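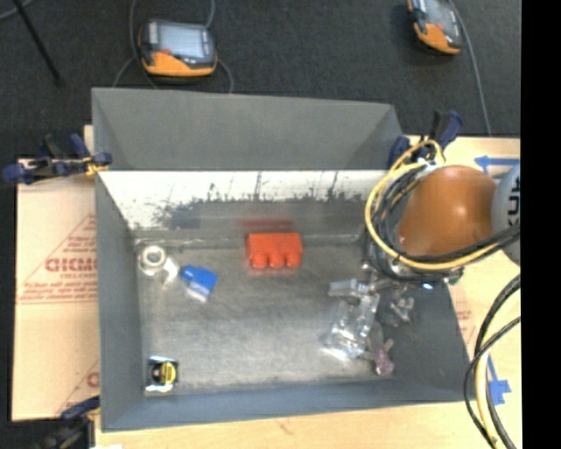 ## The bin moved again

Four millimetres. I know this because I spent most of last Thursday finding it, on my knees, with a steel rule and a torch in my teeth.

Some background for anyone who missed the January post. I look after one picking cell at the Skurine workshop in Bevedham. It has one arm, one big grey metal bin full of awkward small things, and a bench that used to belong to a joinery class. The arm reaches in, picks something out, and puts it somewhere else. When it works it is very dull to watch, and dull is what I'm paid for.

The fault, as reported by Judit Szűcs in the log: "going down too hard at back, sounds like cutlery." She was right, it did. The fingers were touching the wall of the bin on the way to anything near the edge, and the back wall already has a strip of scratches that would shame a cat owner. I checked the tool first, because I always check the tool first, and it was fine. I checked the base bolts. Fine. I re-ran the arm's zero positions, which takes a whole pot of tea, and those were fine too.

Then I leaned on the bin to stand up and it slid.

### Clamps

We hold the bin with hand clamps, the sort with navy handles that you can buy in any DIY shop. I've been asked why there isn't a proper fixture. There is a drawing of a proper fixture. Ximeng Pan did it in 2021 and it's lovely, and it has been waiting for a slot on the mill ever since.

So, clamps, then. What I've learned about them, in the order I learned it:

- Put them on with the arm parked high. I have a bruise that says so.
- Handles outwards, or upwards at the back, and then jog the arm slowly through its whole reach before trusting any of it. The cables stick out further than the arm does.
- Squeeze, wait ten minutes, squeeze again.
- Don't let Umesh Sachdeva hang his coat on one.

The blue tape arrows on the bench are mine. Tape is no good for holding anything, but it's very good for telling whoever comes in on Monday which way I meant.

### Teaching it where the bin is

With the bin tight I redid the corners. You bring the tip down to each one by hand from the pendant, at a crawl, until a slip of paper just drags underneath. Paper is cheaper than a gripper finger. I go round twice, and if the second lot disagrees with the first I go and have lunch.

My readings for the rear edge came out at 268 and then 268 again, so I skipped the lunch.

While I was in there I re-dressed the cables. The thick yellow one wants a generous loop round the orange joint, with the black bundle lying inside it. Roswitha Diekmann pulled everything neat and tight once, as any sane person would, and we lost a connector in 19 hours. It looks like a dropped plate of spaghetti and I'm leaving it that way.

### The test

I keep a horrid mixture for testing. Crinkly clear packets are the worst, as the suction people at Chu will tell you over a long dinner, and anything see-through with prongs comes a close second. The red block with three knobs is the easy one. It goes in for my morale.

I set it going after tea and let it run to 352 picks. It missed nine, all of them clear plastic, and there was no cutlery noise. Judit has amended the log to "quieter", from her a rave review.

Still to do: a stop block screwed to the bench behind the bin, so a loose clamp can't let it creep. Yuxi Hao has offered me an offcut of aluminium – in return for a lift to Stidisgate on Saturday, with a cello. I've measured the boot and the cello fits if the passenger seat goes forward and Yuxi sits in the back.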